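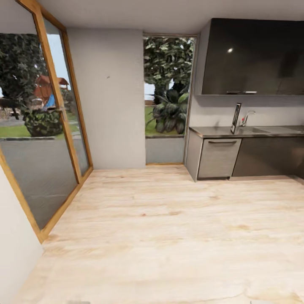
Search this site
Search

About the Pluso group

Pluso is a small research group in Bromorville working on home robots that have to find their way through rooms they have not been in before. We study how to train them in simulated houses so that what they learn still holds in a real one. The group started with three people and a borrowed office on the second floor of the Ostrowski building. We now have 11 members, including students, and our own lab on the ground floor.

What we work on

Most of our work is on one method, which we call staged rendering. A robot learns to move and search inside computer-made rooms. The usual way to prepare it for the real world is to change everything at random: wall colors, floor textures, lighting, furniture. This helps, but it also wastes a lot of training on rooms that no one would ever live in.

In staged rendering we begin with plausible rooms and change one kind of thing at a time. The first stage changes light and the view outside the windows. The second changes surfaces such as floors, counters and cabinet fronts. The third moves and swaps objects. The robot only goes on to the next stage when its success rate in the current one stops rising.

Glass gets special attention. A robot with a depth sensor often reads a glass door as an opening, and it can take a tree or a lawn on the other side for part of the room. Glossy cabinets cause a related problem. We spent most of our second year on these two cases, and our renderer now simulates the depth errors as well as the color picture. Silvan Danzer wrote that part and still maintains it.

What we have found

Our current set has 193 simulated rooms, mostly kitchens, living rooms and the spaces that join them. For the main study we ran 477 trials in real apartments, with the same task each time: start at a given spot, find a named object, and stop within reach of it.

Robots trained with staged rendering finished the task more often than robots trained with full random changes, using the same amount of computer time. The gain was largest in rooms with big windows. In rooms with no windows the two methods came out about even, and we say so in the paper. We also tried the stages in reverse order. That did worse than either, and we do not yet have a good explanation for it.

The method has limits. It does not help with stairs, which our rooms do not have. Mirrors are still a weak point -- the depth errors they cause are different from those of clear glass, and our model of them is poor. Small things lying on the floor are also missed more often than we would like, mainly when they are close to the robot and low in its view.

How we work

Room models are built by hand from floor plans and reference photos, then checked by a second person before they go into the training set. The check covers scale, door swing, counter height and whether a robot of our size can get through. A room that fails goes back to the person who built it.

We keep all trial logs, including the failed ones. Anyone in the group can rerun an old trial with a newer model, and we do this each September before planning the next year's work.

The robots themselves come from Fesico. We change the sensor mount and the onboard computer and leave the base as delivered.

People

Periklis Vasilakis leads the group and looks after the method as a whole.
Silvan Danzer works on rendering and sensor simulation.
Carla Khalaf runs the apartment trials and the statistics.
Makis Psarras builds and checks room models and supervises student projects.
Fadi Salameh handles robot hardware and the software that runs on it.

Working with us

We take on student projects in room modeling, depth simulation and trial analysis. You should be comfortable writing code, but you do not need to have worked with a robot. Send Makis a short note on what you would like to do and when you could start.

Other research groups can ask for the room set. It is free for research use -- we only ask that you tell us about errors you find. Write to Carla if you would like the trial data as well.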